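Topic: Wallpaper paste over old gloss paint - seams lifting after one winter
14 replies
Share (3)

vholub_interiors
Posted May 16, 2020

I hung a non-woven paper in a back hall in April of last year. The walls were old alkyd gloss, sound, no flaking. I washed with sugar soap, rinsed, scuffed with 120 grit, one coat of acrylic primer, then paste-the-wall with the ready-mixed Colomari tub. Seams were tight when I left. The client now reports five seams open between the baseboard and chair height, worst on the outside wall. Gaps are under a sixteenth. The paper itself is not bubbled anywhere.

The paste instructions say one tub covers 296 square feet on a sealed surface. I used one tub for 190, so I do not think the wall was starved. What am I missing?

Vilém

2 likes

paperhanger_ob
Are the edges curling toward you, or flat with a gap between them? Those are two different faults. Curl means the bond let go. A flat gap means the paper shrank, or it was stretched when you hung it.

vholub_interiors
Mostly flat. One of the five has a slight curl at the bottom, maybe two inches of it.

paperhanger_ob
Then four of your five are not a paste problem. Non-woven is sold as dimensionally stable and it mostly is, but if you pull a drop sideways to close a seam it will creep back over a season. I would look at the overworked seams first. Did you use a hard seam roller?

vholub_interiors
Felt roller, light pressure. I did slide a couple of drops over. The corner was out of plumb by three eighths and I was trying not to split a sheet.

JosianeB
I disagree with ob on the cause. One coat of acrylic primer over alkyd gloss is the weak point. Scuffing with 120 gives you scratches, but washing before sanding and not after leaves dust in them. The primer then bonds to dust. Pull gently at the curled corner. If primer comes away on the back of the paper, you have your answer.

I had the same thing in a rental unit, with the Flenorby primer over an oil paint of unknown age. It held for one heating season and then every seam near the radiator opened. The field of the paper stayed put because there was nothing tugging on it. Seams are where tension ends up.

6 likes

paperhanger_ob
If the primer failed you would see curl at all five. He has curl at one.

JosianeB
He has curl at one so far. 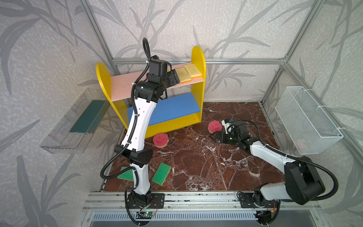

The other thing I would check is the room humidity across the year. An outside wall in a hall with no heat source runs cold, and paste on the cold side dries slowly. On mine the meter read 42 percent inside and the drops along the exterior wall still took three days to go hard. If the heat came on during that time, the paper face dried ahead of the paste and pulled.

cvavra
Two questions for the OP. Does the pattern have a dark ground? And did you paint the wall behind the seams? On a dark paper a hairline gap over white primer looks twice as wide as it is. I run a strip of matching flat paint down each seam line before hanging. Two inches wide, well dry. It does nothing for the bond but it has saved me several callbacks.

vholub_interiors
Mid gray, primer is white. I did not stripe the seams. I will from now on.

Checked with the client on the heat. It was on for part of the week after I hung.

paperhanger_ob
That fits either theory, unfortunately.

zbrabec
The striping advice is good, but be careful which paint. Some cheap flats re-wet under paste and stain the seam. I test a dab with paste on it overnight.

For the repair: leave the flat gaps alone structurally. Tint them with an artist's watercolor pencil, used damp, and wipe the face at once. For the curled one, use seam adhesive from a syringe and not the tub paste, which has too much water in it for a spot fix. Press with a damp sponge, wait ten minutes, press again. Keep the adhesive off the face, as it dries shiny.

9 likes

JosianeB
Agreed on the repair, with one condition. Do the pull test before you glue anything. Gluing paper back to loose primer buys you a few months.

cvavra
Has anyone used the Markness seam adhesive? The hardware store here stopped carrying the one I liked.

zbrabec
Yes. It works, but the open time is short. Do a foot at a time.

vholub_interiors
Did the pull test. The back of the paper came away clean at the top of the curl, but there is a thin white film on the last half inch near the baseboard. So there is some primer failure, low down only. I suspect I did not rinse well along the baseboard - sugar soap residue would collect there.

JosianeB
Residue would do it. Cut that section back to where the primer is sound, wipe, let it dry, spot prime with a shellac base, then glue.

paperhanger_ob
Fine, one seam to Josiane. I still say the other four were stretched.

Thread views: 3946
4 people are following this topic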